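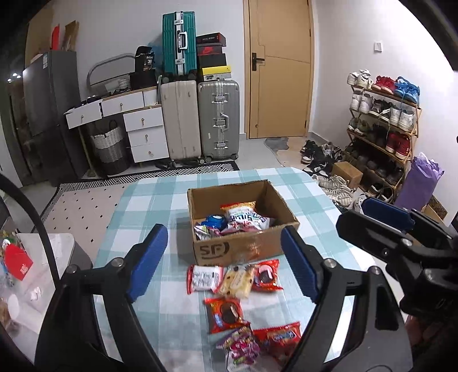 Grippers on the mixed snack line, what changed at your place?

Warehouse and Packing > Automation

tapegun_sal
I'm a packer at the Favau site in Kutstead, mixed snack boxes, days. From December we're getting two Tornholm arms on the line, and before that some of us are being asked to do hours with the hand-held grippers so the arms have something to learn from. You hold the thing, pick up a packet, put it in the box, take it out, do it again. Same pay as packing.

There are 39 of us on days. We've been told no job losses "as a direct result". I'd like to hear from people who have been through it. What was different six months later?

Dunmore
We had arms put in two years ago, different make, boxed tea. No redundancies. What did happen is that when people left they weren't replaced, so the headcount went down anyway. Ask them what "direct" means and get the answer in writing.

The job itself got quieter. I used to stand next to four people and now I stand next to a fence. I get more steps in because I look after both ends.

kerbstone
Boxed tea is easy though. Every carton is the same shape. Mixed snacks are wrappers, and wrappers are horrible. Shiny, half full of air, they slide over each other, and a biscuit packet cracks if you pinch it in the wrong place. I would be surprised if two arms kept up with one decent packer by December.

tapegun_sal
That's what most of the line thinks. I've done three sessions with the gripper now and it does make you notice how much you do with your fingers. With a flat sweet bag you normally slide it to the edge of the table and get your thumb under it. With two pads you can't, you have to squash the middle up and pinch it. Sandwich biscuits you want to take by the short ends. Big crisp bags are all right if you go for the top seam.

Wrists ache after an hour.

m_orrell
Wrists: ask for breaks to be written into the sheet. Ours were 8 minutes in every hour away from the gripper, and they only got put in after two people had gone off sick. Swap hands if the mount allows it.

Price Road Nights
Don't do it. I said this at our place and got called a dinosaur. You are showing a machine how to do your job for packing rate. If the company wants your skill as a product it should pay for it as a product. We asked for a separate rate, they said no, and about half the shift did it anyway.

Dunmore
And if that half hadn't, would the arms not have come? They'd have got agency staff in to hold the gripper. At least with your own packers doing it, the thing learns to pack properly.

Price Road Nights
Maybe. It would have cost them more and taken longer. I don't see why we should make it cheap.

Cyprian Laskowska
I use my own name on here because I'm the rep at another site and people know me anyway. A few points from ours, which also packs mixed food.

The extra rate can be won, but only if you ask before the sessions start. Once people have done them at packing rate you have very little to bargain with. Sal, you have already started, so I would ask for it as a skills payment from the next session onwards and leave the earlier ones for later.

Ask who keeps the recordings. Ours have sound on them and the first lot picked up people talking about a supervisor. We now have it agreed that sound is off, and that the recordings can't be used for discipline or for timing anyone.

Ask what the target is after the arms go in. We packed 892 boxes a shift on our line before. The new target was set at 1,000 and the arms stopped so often in the first weeks that the people either side of them were making up the difference by hand. That was the worst part of the whole thing, worse than any worry about jobs. The target came down after a lot of arguing.

kerbstone
That last one is useful. So the arms were slower and the target went up?

Cyprian Laskowska
Yes. The target came from the supplier's figure for a full run with no stops. I don't think anyone meant harm by it, but they hadn't stood on the line.

m_orrell
Same with us on the stops. One odd bag on top of another and it would sit there with its light on waiting for a person. Somebody has to walk round, open the gate, move one bag, close the gate, reset. Make sure that is a named job with a grade. It started off as "whoever is nearest" and whoever is nearest was always the same woman.

lurcher_dad
I'll go against the flow a bit. I moved from packing to looking after the arms and I like it. My shoulder is better than it's been in years. I got a week's training and a grade up. Some of the older ones on my line weren't offered it and should have been, so I'm not saying it was fair. But I wouldn't go back to filling boxes for a whole shift.

Price Road Nights
How many of you got the grade up?

lurcher_dad
Three on my shift.

Price Road Nights
Out of?

lurcher_dad
Fair enough. Most of the shift stayed where they were.

tapegun_sal
Thanks all, this is more than we got in the briefing. I've written down the rate, the breaks, the sound, the target and who does the resets. The meeting with the manager is at 2pm tomorrow and I'm taking two others in with me.

Cyprian, could you message me the wording you agreed on the recordings?

Cyprian Laskowska
Sent. Change the site name before you print it.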